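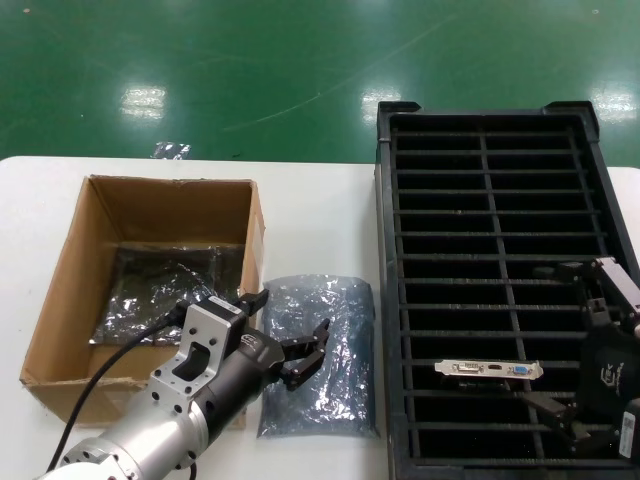 An open carton, an anti-static bubble bag and a black slotted tray on the white table.

Why I still want the small parts in a bag

In November my colleague Solène Barbier proposed that we stop packing parts in individual bags. Her idea is simple. The parts go from our shop in Torard to the assembly people in Nevbridge, the distance is short, and a tray with slots can hold them well enough. One lined carton, one tray, no bags. She calculated that we open and throw away 834 bags in a season, and she is right that this is a sad number.

I respect the proposal, but I am against it, and I would like to explain why.

A tray is very good for a part which stays in the building. You see at once which slot is free, and you can take a piece without touching its neighbor. But a tray does not close. When it travels, it needs a lid, then a strap, then somebody who brings it back. Last year we lent 3 trays to Jacquet and we received two. A bag asks for nothing like this. It lies flat in the drawer until the day you need it.

There is also the question of static. Many people believe that if the carton has an anti-static lining, everything inside is safe. I believed it too, in my first years. But at the other end the carton is opened, the parts are taken out and they wait on some table, maybe for a whole afternoon. A part in its own closed bag is still protected there. A part without a bag has left its protection in the carton.

What I accept is that we are careless with the bags. We tear them when a small cut would be enough, and pieces of the silver plastic end up on the floor. Gaspard Renaud, who trained me at Plulis, used each bag until the bubbles were flat. He checked it against the light, and if he found a hole it became filling for a corner. I think we could do the same and buy much less – perhaps half, I have not calculated it.

So my wish is to keep the bags, open them with scissors, and leave the trays on the shelf by the bench.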